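4. From packing bench to demonstration work

4.1 The work before Trisus

Orkell repacks returned jewellery for online sellers. Parcels arrive at its building in Girneritz, are opened and checked against the order, and the pieces that can be sold again are cleaned, boxed and put back into stock. Until the Trisus cells were brought in, all of this was done by hand at long benches, with two people to a bench and a supervisor for each row. Packers were paid by the hour, with a bonus for every 500 pieces passed without a complaint from the seller.

The packers we interviewed described the job as quiet and hard on the neck. Most had learned it from the person at the same bench. What they learned was partly written down, such as which box goes with which seller, and partly not. Anca Roman, who had packed for longer than anyone else in the group, told us that she always lays a string of pearls down from one end and lets it find its own turn. She had never been asked to explain this before the demonstration work began. Several others had habits of the same kind: turning a ring so that the stone faces down while the band is wiped, or putting bracelets in last so that they hold everything else still.

Managers knew that packers differed in how they worked, but speed and complaints were the only things recorded. Two packers could reach the same figures by quite different routes, and no one had any reason to compare them.

4.2 What was automated and what was not

The Trisus cells took over the boxing of single, stiff items in standard packaging. Opening parcels, checking and cleaning stayed with people, as did anything that tangles. The supplier had planned for necklaces and bracelets to be added in a second stage, called Ra within the firm, and it was for Ra that demonstrations were needed. The cells learn from recordings of people doing the task with hand-held grippers whose jaws match those on the machine. A demonstrator holds one in each hand and moves pieces much as the machine would have to.

Six packers were moved to this work. They were chosen by their supervisors, after a short call for interest that drew more names than there were places. The job title became "task demonstrator", the hourly rate stayed the same and the bonus was dropped. In its place came a daily target of accepted recordings, which was changed twice during our visits.

Demonstrations were made away from the benches. The supplier wanted recordings from many different surroundings, so the demonstrators worked in furnished rooms, with whatever curtains, bedding and tables were there, and carried the pieces with them in a case. The pieces were samples kept for the purpose and never customers' stock.
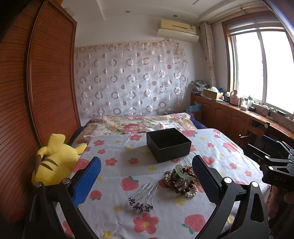

Each recording follows the same order. The demonstrator lays out the pieces, takes up both grippers, says the task number aloud and begins. When the task is finished the grippers are returned to a starting position and held still for a moment. A recording is rejected if a piece is dropped out of reach, if a bare hand touches anything, or if the demonstrator stops part way. Rejections come back the next day as a list with a code beside each line. In the period we studied, 1000 recordings were sent in and 671 were accepted.

The demonstrators found the codes of little use. One code covered both a slipped grip and a slow one, and they could not see the recordings afterwards to find out which was meant. Elias Nimri kept a notebook of his own in which he wrote down what he thought had gone wrong at the time, and compared it with the list in the morning. After some weeks the others were adding to the same notebook. We regard this as the main piece of shared training material in the group, although the firm did not know it existed until we asked for permission to quote from it. One page reads: "Bangle: do not go in from the top. Tip it with the left, take the edge with the right. Clasp: leave it alone until the string is down."

4.3 Working through the gripper

All six demonstrators said that the first days were discouraging. Work they could do without looking now needed their full attention. Two jaws cannot roll a bead or feel a knot, and the weight of the tool sits further from the wrist than the weight of the piece. Dénes Csizmadia compared it with writing with the wrong hand. He also said that it made him notice, for the first time, how often he used his little finger to keep a necklace from sliding.

Small rings were mentioned more than any other item. On the bench a ring is picked up between finger and thumb and turned in the same movement. With the gripper the demonstrator has to decide beforehand where on the band to take hold, and a wrong choice can only be put right by setting the ring down and starting again. Taking it by the band keeps the setting clear of the pads' pressure if the angle is right, but a thin band gives the jaws very little to hold. Bracelets are easier to lift, and harder to put down in a given shape. 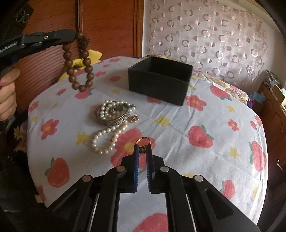
Figure 3. Demonstration work with two hand-held grippers. A thin gold-coloured ring is held between the jaws of one gripper and a brown bead bracelet hangs from the other, with pearls and an open black box on the cloth.

The use of both hands caused disagreement. The written instructions ask for the two grippers to be kept busy where possible, on the ground that the cell has two arms and an idle arm is a cost. Packers at the bench seldom work in this way. They hold with one hand and act with the other, and the holding hand is doing a good deal even when it appears to be at rest. Despina Grecu argued in a team meeting that the instructions were teaching the machine a way of working that no good packer would choose. The supplier's engineer, Zhenhua Yan, accepted part of this and changed the wording, so that steadying a piece or keeping one ready now counts as use. The demonstrators spoke of the change often in later interviews. It was the only case in which something they said had visibly altered the task.

4.4 Changes in skill and standing

We asked each demonstrator whether the new work used what they already knew. The answers fell between two positions. Roman and Grecu felt that their knowledge of the pieces mattered more than before, because each decision had to be made openly and in a fixed order. Csizmadia felt the opposite. In his view a newcomer with steady hands could meet the target within a month, and the firm would notice this sooner or later. Nimri agreed with him about the target but thought the rejected recordings told a different story: the hard tasks were being accepted from the experienced packers and from almost no one else. We were not given rejection figures by person and cannot settle the point.

Relations with the benches also changed. Those who had stayed behind joked that the demonstrators were paid to play with necklaces, and there was some feeling about the better chairs. There was a more serious concern too. The packers understood that the recordings would be used to move bracelets and necklaces to the cells, and that these made up most of what was left at the benches. Two demonstrators said they had been asked by former bench partners to slow down. Neither had done so, and both were uncomfortable telling us about it.

Management had promised in writing that no jobs would be lost through Trisus before the end of the contract with the supplier. The promise did not mention Ra by name. When the works representative raised this in November, she was told that Ra was part of Trisus and that the promise covered it. The interviews we held after that date show less worry about dismissal and more about hours, which the promise left open.

4.5 Strain and pace

The neck pain reported at the bench was not reported by the demonstrators, who stand, walk around the table and change rooms during the day. They reported sore thumbs and forearms in its place. The grippers are closed by hand and have to be kept closed for as long as a piece is held, and a slow, careful movement is therefore more tiring than a quick one. This works against the instructions, which ask for slow and careful movement. A rest break after each set of recordings was agreed, but it was counted as working time only if the daily target was met. On days with many rejections the demonstrators tended to skip it.

The target itself was experienced differently from the old bonus. At the bench a packer knew at any moment how the day was going. As a demonstrator she learned the next morning whether yesterday had been a good day, from a list she could not check. Grecu described this as working with the clock turned to the wall. Three of the six said that they would give up the new job title for a screen showing which recordings had passed.

At our last visit the supplier had agreed to return short clips of rejected recordings with the daily list. The clips had not yet arrived, and the notebook was on its second volume.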